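Venla Harju on small prints, slow drying and the pull of a hard line

Venla Harju makes etchings and drypoints, most of them no bigger than a postcard. She has worked in the same two rooms above a former bakery in Pastham for most of her adult life. I met her there in March, while she was sorting proofs for her next show at the Ruotsalainen gallery.

She came to printmaking by accident. At art school she had signed up for sculpture, but the sculpture hall was being repaired that winter and the students were sent to other departments. Harju ended up in the print workshop, under a teacher named Pentti Pelkonen.

"He gave me a piece of copper and a needle and went to lunch," she says. "When he came back I had ruined it. He printed it anyway. I still have that print. It's bad, but the black is very good."

She finished the course in printmaking and never asked to go back. Pelkonen taught her to grind her own ink and to keep a notebook of every plate, and she does both today. The notebooks fill a shelf by the door. Her current plate is number 527. 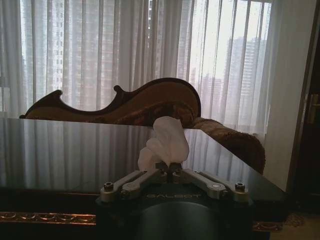
Harju draws from things she finds around her: drain covers, hinges, the backs of chairs, the fittings on old windows. She rarely draws people. She likes objects where the working parts are left in the open, such as flat metal bars joined by pivots, or a dark screw with a hex socket set into its round boss. "You can draw a joint like that and it already has a direction," she says. "One arm goes left, one arm goes right. I only have to decide how dark it gets." She does not use a ruler. If a line comes out crooked she leaves it, unless it crosses another line that she wants to keep.

Her first solo show was a series called Kaltunov, named after a village she made up as a child and drew maps of. The series had 100 small plates, and each one showed a single corner of a building. It took her six years. Few of the prints sold at the time.

"Two people bought one each, and one of them was my dentist," she says. "I was teaching evening classes then, so the rent was paid. I wasn't upset. I was tired of corners, though."

The series was shown again some years later, when Tuulikki Salminen took over the program at the Ruotsalainen. Salminen hung all of it on one long wall in the order it was made, with no labels. Harju had wanted labels. They argued for a week, and she now thinks Salminen was right. 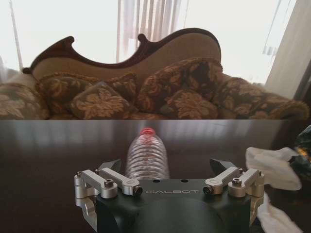 Working with others

For a long time Harju printed alone. That changed when she joined Ekora, a shared workshop with a large press that she could not have fit up her own stairs. Asger Dalsgaard, a lithographer, had the bench next to hers. The two of them made a book together, with his stones printed first and her drypoint over the top.

"Asger is fast and I'm slow," she says. "He would finish his part and then wait months for me. He was polite about it for the first year."

The book came out in a small edition and is out of print. Harju keeps one copy, with a coffee ring on the back cover.

She also traded plates by mail with Thaís Bragança, a printmaker she met at a residency. Each would work on the plate for a while and send it on. Some went back and forth so many times that there was hardly any metal left to work with. Harju says she learned to scrape from those plates. Before that she had only ever added lines.

The new prints

The work going to the Ruotsalainen this time is drypoint with very little ink, pulled on thin gray paper. A drypoint plate wears down quickly, and she stops when the burr starts to go. She uses up to 800 strokes on a plate the size of her palm, and some days she makes only a few of them before she puts the needle down.

I asked whether she would like to work larger. She tried it once, she says, on a plate as wide as the table.

"I kept walking around it. My back hurt. In the end I cut it into pieces and made small prints from the pieces, and two of those are in the show."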